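Medina library branch sets up a shared desk for small makers

MEDINA, 5 August 2026 - People who sell stickers, cards and other small printed goods from home now have a place to sort and pack them at the Medina library's Irkik Street branch.

The branch opened its shared desk room to the public this week, after a trial run in July. Use of the room is free with a library card, and a booking lasts up to three hours.
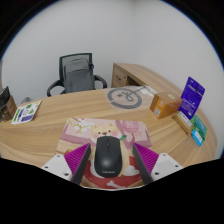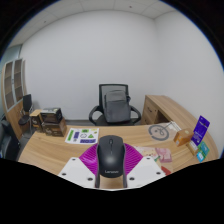
A black Lenovo wireless mouse at the shared desk room, Irkik Street branch, Medina.

The room is built around one long curved desk with a light oak grain. Paper goods, small boxed items and a package on a clear holder were out on it this week, with a stack of brown cardboard boxes at the left end. An office chair with a mesh back stands on the far side.

The library said the curve was the main reason it picked the desk. Work can be spread along both arms and reached without getting up, and orders waiting for an address label can be kept apart from those ready to mail.

Some of the smaller things in the room came from people who used it during the trial. The mouse pad, with a cartoon animal, white blossoms and a bone on a red background, is one of them. The library had put plain gray pads on its equipment list and dropped them after the illustrated one was handed in.

The project cost $3008 in all. A grant of $2000 from the Multach Fund, which supports shared workspaces in small towns, paid for the desk and the chair. The rest came from the branch's own budget and went to lighting, a label printer and a postal scale. The label printer takes standard rolls, which users bring themselves.

During July the room was booked on most afternoons. Sticker and greeting card sellers were the largest group. Others came to pack craft kits, and one booking was for a school newsletter that needed folding.

Trial users asked for two changes. One was a place to leave work between visits, and the branch has set aside five lockers in the hallway for that purpose. The other was a later closing time, and the room now stays open until 8 p.m. on Tuesdays and Thursdays. It closes with the rest of the building on other days.

Items may not be left on the desk overnight without a note at the front counter. Spray glue, paint and heat tools are not allowed. Cutting mats can be borrowed, and users are asked to take their empty cartons with them or flatten them for the recycling bin by the back door.

Billovard, the next town over, is looking at a similar room for its own library. A decision there is expected after its fall budget meeting.

Bookings can be made at the front counter or by calling the branch at extension 1206. Walk-ins are welcome when the room is free.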